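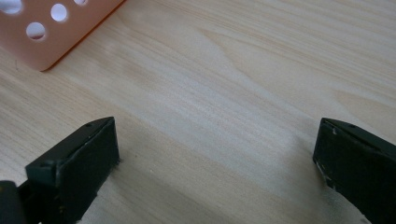 What do you do with a table once everything has finally come off it? You leave it alone for a day, I think, and have your coffee at it, and put off deciding what goes back.

2020-05-06

I have been meaning to clear the big table since February, when I wrote in this same diary (I looked it up just now, page and all) that it would be a nice little job for a rainy weekend. Well, we've had plenty of rain and plenty of weekends and I found something else to do on every one of them. But this morning I woke up early, with the light already coming in across the floor, and I thought, if I start before breakfast I won't be able to talk myself out of it. So I did, in my slippers and my old green cardigan, with the radio on low.

Oh, the things that were on it! The seed catalogs, two of them from Fivstead and both the same issue, which means I must have asked twice. The tax envelope, which I had been looking for everywhere. A jar of buttons, Mother's good scissors, half a candle, the instructions for the blender we gave away. All the letters from Annelies, still in a rubber band that snapped the moment I touched it. I sat down to put them back in order and of course I read them instead, and that was an hour gone, but such a pleasant hour. She wrote the way she talks, one thing running into the next, so that you begin with her sister's wedding and end up with a recipe for pickled beets and no idea how you got there.

I had forgotten how pale the wood is. When you only ever see a table in patches between piles of paper you stop thinking of it as having a color at all. It's a soft creamy beige, with fine lines running through it, and in one place the grain opens out into long arches like the ripples behind a boat. We bought it secondhand from a man out in Husley, 400 dollars, which felt like a terrible amount at the time, and he threw in the chairs, and one of those is still going. I used to trace the arches with my finger when I was on the telephone. I caught myself doing it again this afternoon.

The pink plastic with the round holes in it is out on the table now too. I've always been fond of that pink, it's like the inside of a peach, and when the sun gets along the edge it turns quite orange. Yesenia thinks it's dreadful and says so every time she comes. She would have me put everything in those gray felt boxes from Livgate, and they are handsome, I'll give her that, but I looked at the price of them and decided I could live with dreadful a while longer.

She called after lunch, as it happens, and I told her what I'd been up to, and she wanted to know right away whether I had thrown anything out or only moved it to another room. I said some of each. (It was mostly the other room. There are 17 magazines on the bed in the back as I write this, I counted them while she was talking so I could sound businesslike, and I still told her I'd be recycling the lot.) We stayed on for ages. Her boys are growing out of their shoes and she has taken up bread, like everyone else, and she's promised to leave a loaf on my step if the next one rises.

For supper I made the lentil soup with too much pepper and ate it in the kitchen out of habit, then felt silly about it with the big table waiting, and carried my tea through. I do want to put a little oil on the wood. There's a tin of the Neves somewhere under the sink, though it may have gone thick by now, it has been there six years at least. I'd have to do it on a dry day with the window open, and keep my elbows off it afterward, and that will be the hard part.

I would like to keep one end of it for letters and nothing else. Pen, paper, stamps, the address book. I owe Annelies a long one, longer than the last card, and now that I've read all hers again I have a hundred things to ask her, beginning with whether she still makes the beets. I'll write to her tomorrow, first thing, before I open the mail.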